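Sobre nós

A Gurnel é uma empresa de artigos de mesa para uso coletivo. Fornecemos copos, pratos, jarros e tabuleiros a refeitórios escolares, lares, colónias de férias e cantinas de empresas, e asseguramos a reposição das peças ao longo de todo o contrato.

A atividade teve início num armazém arrendado na zona industrial de Tositz, onde se mantém a sede. O primeiro contrato, celebrado com um agrupamento de escolas, previa a entrega de 337 conjuntos de refeição antes da abertura do ano letivo. Hoje servimos 1244 estabelecimentos, na sua maioria do ensino pré-escolar e do primeiro ciclo. 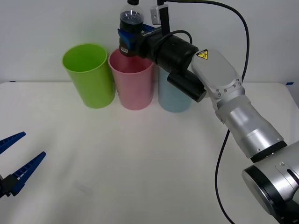

Copos de plástico em verde-lima, rosa e azul-claro.

O que fazemos

O catálogo está organizado por faixa etária e por tipo de serviço. Cada cliente dispõe de um gestor de conta, que visita as instalações antes da primeira encomenda e acompanha o inventário anual, realizado em junho, após o encerramento das aulas. As peças danificadas são recolhidas nessa altura e encaminhadas para reciclagem sempre que o material o permita.

A linha Gellex, destinada aos mais novos, representa a maior parte das nossas encomendas. Foi desenvolvida em conjunto com educadoras e pessoal de cozinha, cujas observações sobre empilhamento, lavagem e arrumação continuam a orientar as revisões do catálogo. A linha Rácz, lançada mais tarde, dirige-se a lares e unidades de cuidados continuados e inclui jarros de pega larga e pratos de rebordo alto.

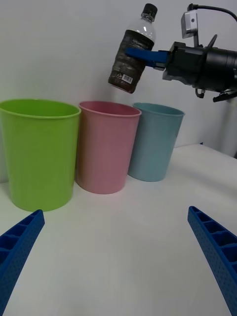
Texto: Gabinete de Comunicação da Gurnel
21 de dezembro de 2023

Qualidade e segurança

Todos os artigos destinados ao contacto com alimentos são acompanhados da respetiva declaração de conformidade, disponível mediante pedido escrito. Os lotes são identificados à entrada no armazém e o registo é conservado durante cinco anos. As reclamações recebem resposta no prazo de oito dias úteis.

No último exercício foram expedidas 3707 encomendas, das quais quase 2649 seguiram em caixas reutilizáveis, devolvidas pelo cliente na entrega seguinte. O sistema aplica-se, por enquanto, apenas às rotas regulares. Nas restantes utiliza-se cartão reciclado.

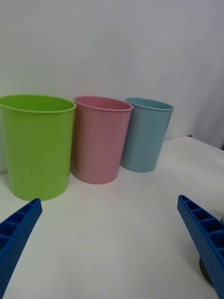

Copos abertos, mais largos na borda do que na base.

Pessoas e comunidade

A empresa mantém um protocolo de estágios com a escola profissional de Tositz, nas áreas de logística e de apoio ao cliente. Os estagiários são integrados nas equipas durante um semestre e têm prioridade nos processos de recrutamento. Em cada ano letivo, a Gurnel cede também material de refeição a associações locais que organizem atividades de verão para crianças. As candidaturas são apresentadas por formulário próprio, até ao final do segundo período.

Visitas e contactos

O mostruário de Tositz pode ser visitado por responsáveis de compras e direções escolares, mediante marcação prévia junto do serviço comercial. Os pedidos de amostras devem indicar o número de utentes, a faixa etária e o tipo de lavagem utilizado na cozinha.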